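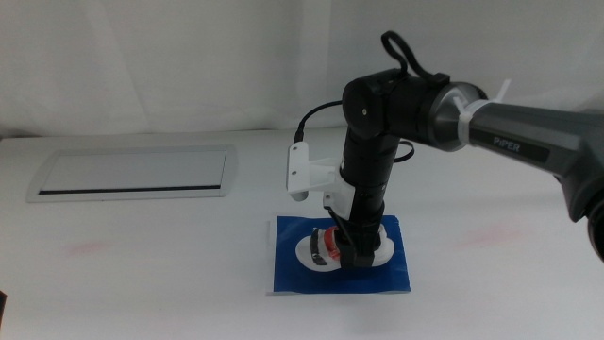
May 8, 2023 -- Gasine bench, shoe task

In by half past eight. Spent the first part of the morning getting the wrist camera to talk to the Dulis recorder again. It had dropped its settings overnight, same as it did in March. Typed them back in from the notebook and it behaved.

The plan from Stevmont was to do the sandal by remote control today and leave the hand-guided runs for later in the week. I prefer remote control for small things. With your hand on the arm you tend to push it where you want it and the recording comes out jerky. With the controller you have to wait for the arm, and the movement is slower but cleaner.

Seven runs before lunch, of which I kept five. On one of the bad ones I came in too low and knocked the toe round. On the other I stopped halfway to think, and the pause went into the recording. It will learn the pause if I leave it in, so I threw it out.

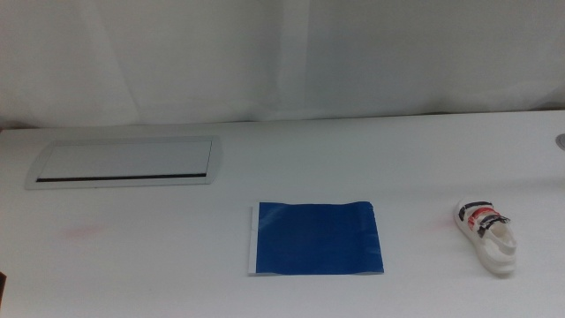 Page last changed: 17:42, one entry edited

Changed the starting place of the sandal after lunch. I had been setting it down the same way every time without noticing, and the trained version from last week clearly expected that. Turned it round so the toe faced the curtain and did four more. The straps are the best place to take hold of it, but the jaws have to be properly open on the way down or they catch. I left the blue sheet where it was so there was one less thing to think about.

My left thumb is sore from the controller. Must ask whether we can have the other grip back, the one we used with Baxter.

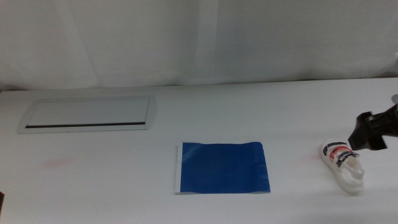 The other thing I want to try is coming down in two moves, stopping short above the strap and then going straight in. When I do it in one sweep I correct myself near the end, and every run has a different wobble in it. Two moves would be duller to do but easier to copy.

Backed everything up to the Dulis drive and labelled the rejects. Home by six. Toast and soup.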